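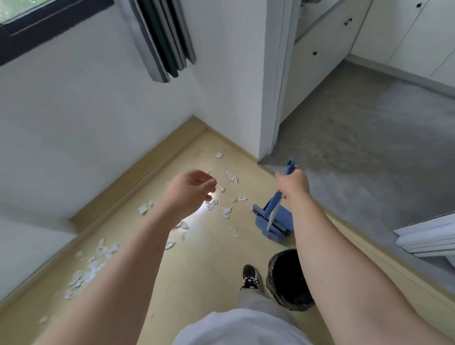
Figure 1. Hand collection of a paper scrap, with the broom and dustpan at floor level and the lined bin beside the operator.

Collection of torn paper from a smooth indoor floor: comparison of two sweeping orders
Roksolana Panasiuk
Project report, Cutholm, 30 Aug 2018

1. Introduction

Paper waste on a hard floor is normally removed with a broom and dustpan. Small scraps are harder to collect than large ones. Flat pieces lie close to the surface and the bristles may pass over them, while curled pieces move ahead of the broom and can travel past the dustpan. This project compares two sweeping orders and records how much paper is left to be picked up by hand after each.

2. Materials

The test area was a corner of a plain room with white walls and a pale wood-look floor. The floor has faint seams. A light wood-coloured baseboard runs along the foot of the walls.

Equipment consisted of a broom with a blue head, a blue dustpan and a round black bin with a plastic liner. White office paper was torn by hand, and 309 scraps were prepared for each trial. A batch was spread unevenly, with a heap near the base of the left wall and the remainder scattered over the open floor (Figure 1 shows the area with paper still on the floor).

3. Method

Order A began at the wall. The heap was drawn out first and the loose scraps were gathered on the way to the dustpan. Order B began on the open floor, and the heap was left until last. Each order was repeated 20 times by the same operator. The dustpan was emptied into the bin whenever it was judged full.

Sweeping stopped when three strokes in a row moved no paper into the dustpan. All remaining scraps were then lifted between thumb and index finger and counted. The broom was kept in the other hand during this step. Putting it down each time had lengthened the March pilot trials without changing the count.

4. Results

Order A left a mean of 11 scraps and Order B a mean of 17. In both cases most of the remainder was found along the baseboard or at the front lip of the dustpan. Flat pieces made up 70 per cent of all scraps lifted by hand. The few that lay across a seam usually needed a fingernail.

5. Discussion

Starting at the wall gave the lower remainder. With Order B, loose scraps were sometimes pushed into the heap and then against the baseboard, where the broom head did not reach them well. Only one operator and one type of paper were used. A test with thinner paper is planned on the same floor, using the same broom.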